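How long do you boil corn on the cob for a crowd?

Hi all, I'm feeding my whole book club and I've only ever done corn for two. I have a glass pot with little green handles and a big steel one. Does salt in the water toughen it? 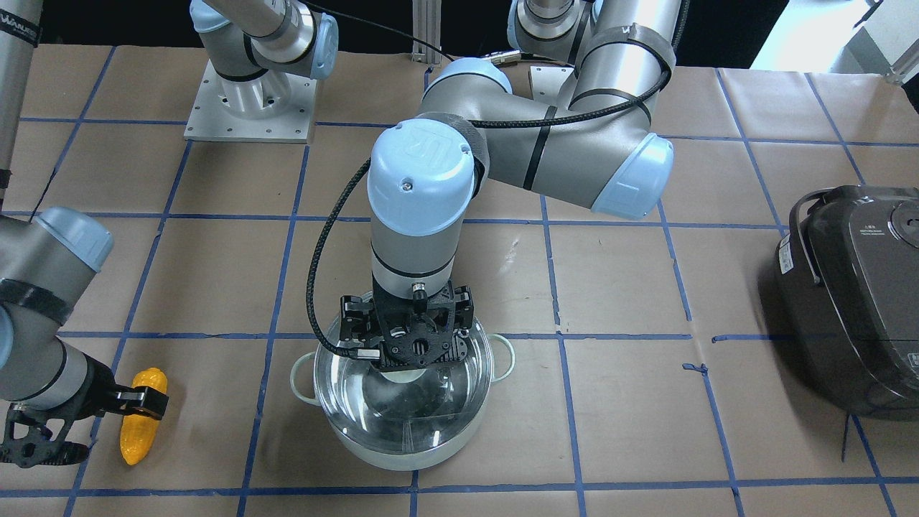 Replies

Phyllis Hebden
Oh, I love a corn supper! Use the steel one, dear, bring it to a good rolling boil, then give the ears 4 minutes with the lid on. I skip the salt and put it in the butter instead, with plenty of pepper (my mother did too).
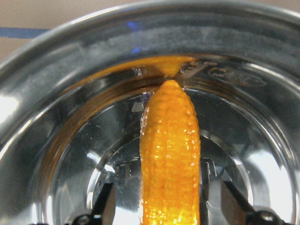

Lenni Heinonen
Phyllis says four minutes, but I go nearer ten for older corn. Salt never hurt mine.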